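Chapter 6
Gathering Examples

Before any training, somebody has to sit down and collect. This chapter is about that part. Slow work, mostly. Students tend to skip it and go straight to Chapter 7, then come back in April with a model that does nothing useful.

What you will need from earlier chapters: episodes and time steps (Ch. 2), camera placement (Ch. 4), the file layout from 5.3.

6.1 What counts as an example

One example = one episode. Start pose, a task sentence, a stream of images and joint readings, an end. If the task sentence is missing the episode is close to worthless. Write it first, then record.

Keep failures. Mark them failed, put them in there own folder, move on. The Trnka set used in the exercises has 994 episodes, 17 of them marked failed, and those 17 get used in section 6.5.

6.2 How many

Depends on the task. For a single pick with one object, 300 was enough in our hands. For pick and place with clutter we stopped at 490 and wished for more. Don't spend them all on one layout. Same banana, same spot, 300 times: the model learns the spot.

What to vary, in order of payoff:
- where the target object sits
- what is next to it
- start pose of the arm
- lighting (last, and less than you'd think)

Move the target between episodes and leave most of the other things be. Cheap to do, easy to log. Change everything at once and you can't tell later which change hurt.

6.3 The table

Toy kitchen items are fine. Light, hard to break, and the shapes differ enough to make grasping interesting. Camera high up, whole work area in view if you can manage it. Expect the arm to hide things. A target hidden for half an episode is still a good episode, provided a second camera sees it. Check this before recording, not after a full day of it.

Compare the three views and note where the arm blocks the table in each.

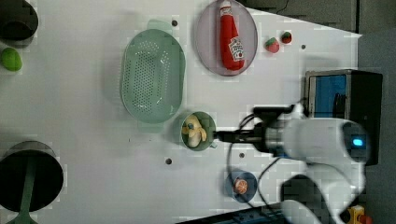
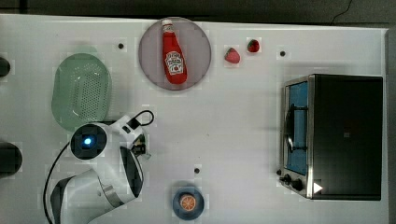
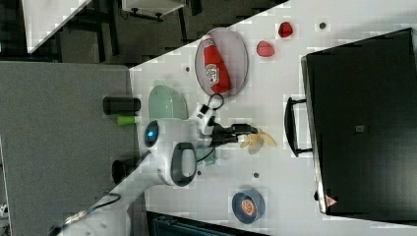 Figure 6.1. Kitchen objects and arm on the white table. First view: banana in the mug. Third view: banana on the table, under the gripper.

Exercise 6.1 is built on this layout. Write three task sentences for it, then swap with a partner and see wether they'd record the same thing.

Reader comments

grorkthorpe_lab: The 490 number matches ours for clutter. We got nowhere at 300.

Abenezer Kahsay: Typo in 6.1, "there own folder". Also is the Trnka set still up? Link in the appendix is dead for me.

mk: could 6.5 come before 6.4? kept flipping back

Contact the authors | Copyright Turnunow Press | Updated 2019-07-26 | Back to top

Related items
Chapter 5: Files, Folders, Formats
Chapter 7: First Training Run
Rutura workbook, answers to odd exercises
Appendix C: Labeling sheet to print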